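How to Write Minutes People Will Use

Most minutes are too long. Somebody types for two hours, sends out a transcript, and the only person who reads it is whoever wants to argue about what they said.

Before the meeting

Copy the agenda into a blank document and leave space under each item. Skip the downloadable templates. I tried the one in Avden and spent more time on its colored status fields than on the decisions.

During the meeting

Write down the decision, who owns it and when it's due. If the chair moves on and you can't say what was decided, ask. You'll annoy people. Ask anyway.

Leave out the debate unless a director wants a dissent on record. "A full discussion followed" tells a reader nothing, so cut that too.

Record motions word for word, with the mover and the vote. Note anyone who left for a conflict of interest, and the time they came back.

Afterward

Send a draft to the chair by Tuesday if you can. I'm doubtful about recording apps — ours turned a 19-minute budget item into some 60 lines of text and missed the vote.

Keep the draft marked as a draft until the board approves it. Corrections go in the next set of minutes. 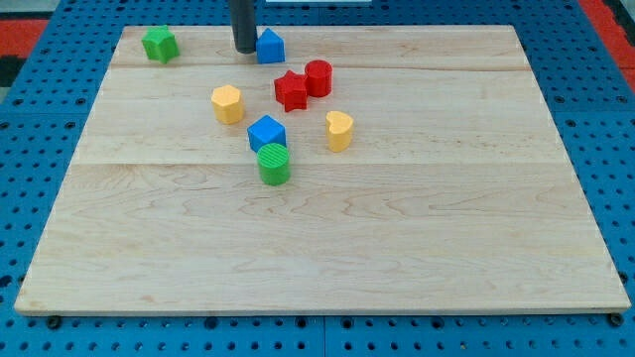
Saodah Raju
Board Secretary, Dudberg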